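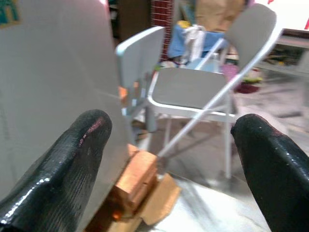 Gripper down near the floor. Small wooden blocks on a bit of cardboard, folding chair behind.

Workshop tips: pricing up a small arm before you hand over the card

Quick one, typed between jobs. Had a few emails asking what a small robot arm costs to get going in a home workshop. Short version – more than the arm. Long version below, in no great order.

Work out the job first. Write it on paper. "Pick small blocks up off the floor and put them in a tub" is a job. "Help out in the shed" isn't. If you can't say what it picks up, how heavy and where it goes, keep your money in the bank till May and think again.

Reach. Measure from where the base will be bolted to the furthest thing you want to grab, then add 100 mm. I skipped the extra on my first one and spent a weekend shifting the bench. Low work eats reach faster than you'd think, the arm has to fold over itself to get down there.

Payload. The number in the ad is for the bare wrist, usually. Take off the gripper, the camera, the bracket and whatever cable is hanging from it. What's left is yours. Orest Stetsiuk rang me about an arm that couldn't lift a tin of screws and that was the whole trouble, he'd hung too much off the end.

Fingers. Budget for spares from day one. Rubber coated ones grip timber nicely but the coating is a wear part, same as a mower blade. I put down 11 dollars a pair and buy 8 pairs at a time. Check the screw spacing before ordering, Rellotlow and Levchenko fingers look the same in the photos and do not swap. Ask me how I know.

Grey or coloured floor, shiny or dull – worth a think if you're running a wrist camera. Shiny floors throw the lights back. A flattened carton under the work is the cheapest fix going, tape the corners so it doesnt creep. Cost: nil, ask at the grocer's.

Lights. One decent LED batten over the work area. Put it on the list now or you'll be buying it in a hurry later at the dear place.

Furniture. Walk round and list everything the arm could clout at full stretch. Chairs are the usual. A folding chair is fine to practice around as you can shift it and put it back, but mark the feet with tape or you'll never get the same spot twice. Anything with glass goes out of the room.

Stop button. Not optional. Not the one on the screen either, a proper red mushroom you can hit with your elbow. Mount it where you stand, not where the power point is.

Mounting. Cheap clamps let go. Through-bolt it. If the bench is thin, put a second layer of ply under and big washers. I used the Wesetent plate kit, overpriced for what it is but the holes line up.

Padding. Offcuts of Isosport matting under the work if you're dropping things a lot. Saves the blocks and the floor and your ears. Sold by the metre, get the thin one.

Secondhand? Yes, if you can see it run. Ask for every joint to be moved end to end while you're standing there. Listen for clicks. Ask for the power supply, the right one, because the replacement is often the priciest bit in the box. No power supply, knock a good chunk off.

Cables. Buy one longer than you need plus a spare. Loop it loose at every joint and tie with velcro, zip ties chew through the jacket. Mine lasted 81 hours with zip ties, still cranky about it.

Rough order to spend in:
stop button and mounting
arm
fingers, spare fingers
light
camera, if you still want one by then

Set aside a bit for rubbish you didn't see coming. Adaptors mostly. Also a tub with a lid for test pieces, mine kept walking off with the kids.

Last thing, time. Plan for the first month to be all fiddling. If you've got a job that has to be done by a certain date, do it by hand and play with the arm after tea.

Bolt sizes for the bench plate to follow, have to go and find the sheet I wrote them on.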